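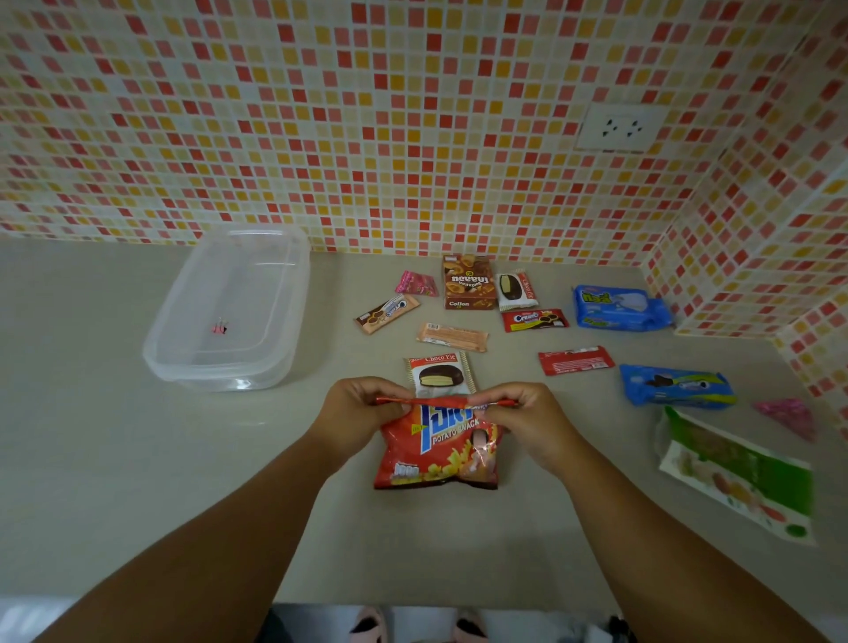 *Clernard Workshop / Equipment / Page revised in August*

# Pavora two-arm packet handler

The Pavora is a benchtop build for small sealed packaging: flow-wrapped biscuits, wafer bars, snack bags with a tear strip, light cartons. It was designed for a kitchen counter and uses the counter as its work surface. No base plate is supplied.

## Working principle

Opening a tear strip by hand takes two grips, one at each end of the strip, with the pull running across the top seam. The Pavora follows the same arrangement. The left arm pinches and holds. The right arm pinches and travels sideways, parallel to the seam. Both grippers must close before travel begins; if either jaw reports no contact, the cycle stops and the arms lift clear.

## Specifications

| Item | Value |
|---|---|
| Arms | 2, mirrored |
| Servos per arm | 7, including gripper |
| Jaw opening | 60 mm |
| Fingertip pads | 4, silicone, replaceable |
| Mass per arm | 763 g |
| Controller | Zollside servo board, USB |
| Mounting | Edge clamps, square-edged counters only |

## Packaging types

- **Tear-strip bags.** Supported. Strip ends must be raised before the cycle starts.
- **Crimped single-serve wrappers** (Choco Pie and similar). Supported with the narrow pads fitted.
- **Small cartons** (Collon size). Pick and place only.
- **Flat wafer packets.** Pick from the long edge. Picking by the end bends the bar.
- **Twisted or crumpled foil.** Unreliable. Grasp detection fails on soft, irregular shapes.

## Surface and lighting

Smooth light grey counters give good separation from coloured wrappers. A glossy finish will produce highlights under a single overhead lamp, so use a diffuser. Mosaic tile behind the counter confuses the colour segmentation; crop the camera's working area to the counter in the Âu configuration file before calibrating.

Clear plastic containers are not detected by the colour model. Enter the rim position manually if one is used as a drop-off bin.

## Build notes

Printed parts are PETG at a 0.2 mm layer height. Print the jaw carriers on their sides. The wrist bracket was thickened after two cracked at the servo horn; files marked B are the current ones.

Fit the pads last. Clean them with isopropyl alcohol when grip drops off, and replace them if the edges curl.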